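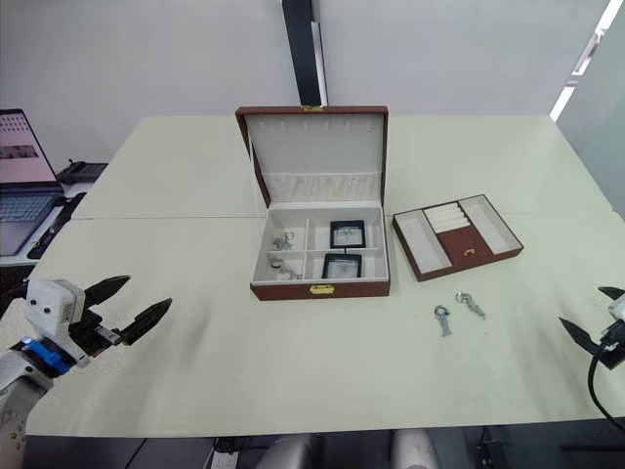

The Hurden Jewelry Box from Visoser

If you have ever spent ten minutes on your knees looking for the other half of a pair, you will understand why we are so fond of this one. The Hurden is a good old-fashioned jewelry box in a warm reddish brown, with a pale lining, a lid that stands up while you rummage, and a little gold clasp on the front. It sits very happily on a dresser, and it is small enough to tuck onto a closet shelf when company comes and you want the surface back.

We have carried boxes in this general shape for years, and what we hear most often is that people want a place for the everyday things and a different place for the things they wear to weddings. So the Hurden comes in 2 layers. The tray lifts right out and can go on the table next to you while you get ready, and underneath it is the base with four compartments in different sizes.

The lid

Do have a look at the lid before you fill the rest, as it is easy to forget about. Along the top of the lining there is a row of small slots and tabs for hanging chains, and lower down you will find a gathered fabric pocket where the ends of the chains can rest so they don't swing around and knot themselves together. Fine chains do best with one to a tab. I will admit to doubling up on mine, and I have paid for it with a pair of tweezers and most of an evening!

The lift-out tray

The middle of the tray has ring rolls in parallel rows, and there is a long open section down each side. The rolls will take plain bands and stud earrings, and the long sections are lovely for bracelets, a slim watch, or anything that likes to lie out straight. If you have dangling earrings with a long drop, lay them lengthwise in a side section and they will stay neatly beside each other.

The base

Hoops and clip-ons are at home in the smaller compartments on the left. The wider ones on the right have room for bulkier pieces, or for our black square display frames (sold separately, see below), which hold a small piece behind a clear window so you can see what it is without opening anything.

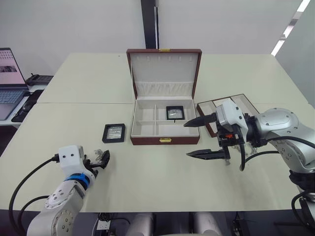

About the display frames

The Tovarero frames are sold in packs of 2, and they are the thing customers come back for. You open the frame, place the piece on the clear film, and close it up again. It suits a brooch you inherited and rarely wear, or a pair of silver earrings that you would like to keep apart from the rest. They can lie flat in the box or out on a table – whichever you prefer.

Care

Dust the outside with a soft dry cloth. For the lining, a clean makeup brush works very well in the corners. Please let perfume and hand cream dry before you put your jewelry away, and keep the box out of strong sun so the color stays even.

Good to know

Colors: reddish brown with pale lining. A dark green version called Rønning is on its way and should be in stock before the end of August.
Included: box and lift-out tray. Jewelry and display frames are not included.
Warranty: 3 years on the hinges and clasp.
We have now sent out over 1000 of these, and spare trays can be ordered through the parts page if yours goes missing in a move.

Page updated 9 August 2026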